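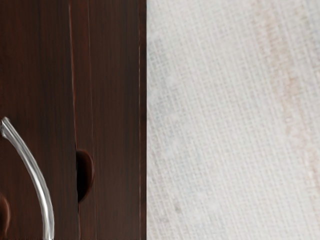 I have been baking rye bread every weekend since the leaves started to turn, and a few of you have asked how I keep a sourdough starter going in a house as chilly as mine, so settle in, because I'm going to go on a bit. Mine is called Jolel (don't ask, it was a long night) and it lives in a crock from Stoltia with a chipped lid. People worry so much about where to keep a starter! A dark wooden cabinet with its doors shut is a lovely home for one, well away from drafts, and you will hardly think of it between feedings.

1/ Feeding. I do mine in the evening after the dishes, when the kitchen is quiet and I'm not rushing off anywhere. A big spoonful of old starter, then rye flour and water until it looks like thick oatmeal. I used to weigh everything to the gram and it made me miserable – now I go by how it falls off the spoon. If you like to weigh, please weigh, I won't say a word.

2/ Flour. I buy the Borkowska dark rye in the big paper sack, and I know it's a nuisance to carry up the stairs, but the smell when you open it is half the fun. My last loaf took 561 grams of it and came out of the pan at 957 grams all told, seeds and everything, and I was so pleased I wrote both numbers on the back of the sack so I could do it again. (I have since folded the sack up and put it somewhere very safe, so wish me luck.)

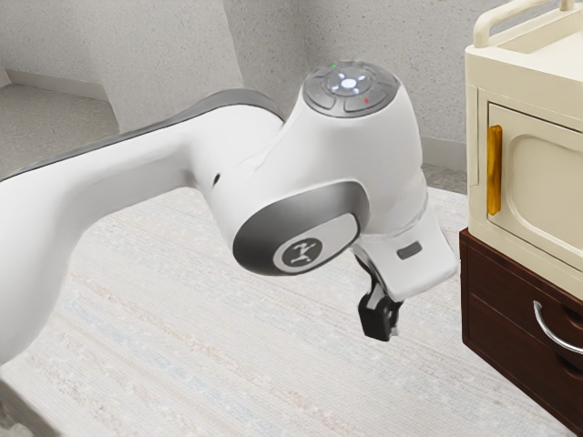
3/ Waiting. This is the part I'm worst at. In a warm July kitchen the dough is ready before lunch, but in October mine wants a good 7 hours, and if I peek and poke at it I only end up with sticky fingers and a bad mood. Go for a walk. Call your sister. I cleaned out the whole spice drawer last week and found two jars of caraway, both open.

4/ Baking. Hot oven to begin, then turn it down once the top has some color. I do put a pan of water on the bottom rack, the way the old Wirnemum baking booklet tells you to, and I like the crust I get. Then comes the cruel bit – rye needs to sit until the next day before you cut it, or the middle will gum up your knife.

5/ Butter, salt, a slice of cold cucumber. If yours is sour enough to make your eyes water, try feeding the starter more often, and write and tell me how you get on, I love hearing about your loaves!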